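Skuvmont Manipulation Group, monthly meeting, December
Chair: Hanane Kamel
Minutes: Nabila Abdelaziz

1. Minutes of the last meeting
Accepted with one fix: the Winel baseline was run with the old contact settings, so the note under item 3 now says so.

2. Cup nesting results
Nabila showed the new numbers and the room got pretty lively. Out of 202 simulated trials with the Hamdy policy, 91 percent ended in a full nest. The Winel baseline got 60 percent on the same start positions. Hanane said she had to read the slide twice, and then asked for the seeds so she can rerun it herself (good idea, everyone agreed!).

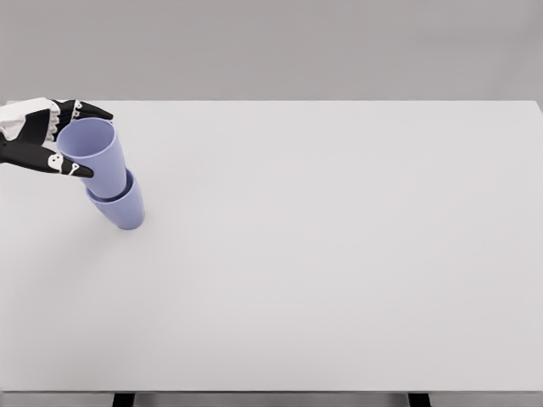
The Hamdy training set now stands at 769 demonstrations, all done in simulation with the two-cup task. Most of the talk was about the last stretch of the move, when the upper cup is already partway inside the lower one and still leaning a bit. The pinch between the thumb and the upper finger is what we want to study next, and Nabila would love to log the forces at both fingertips during that phase. Question from the floor: would different colors for the two cups help the vision side, with both of them lavender now? Worth a try, and cheap to do.

3. Skisilbridge transfer
Still waiting on the calibration files. Hanane wants real cups measured before we argue about friction values again.

Actions
Nabila: send seeds and configs to Hanane; add fingertip force logging.
Hanane: rerun all 202 trials; write to Skisilbridge about calibration.
Both: pick a second cup color.

Meeting closed at 4:15 pm.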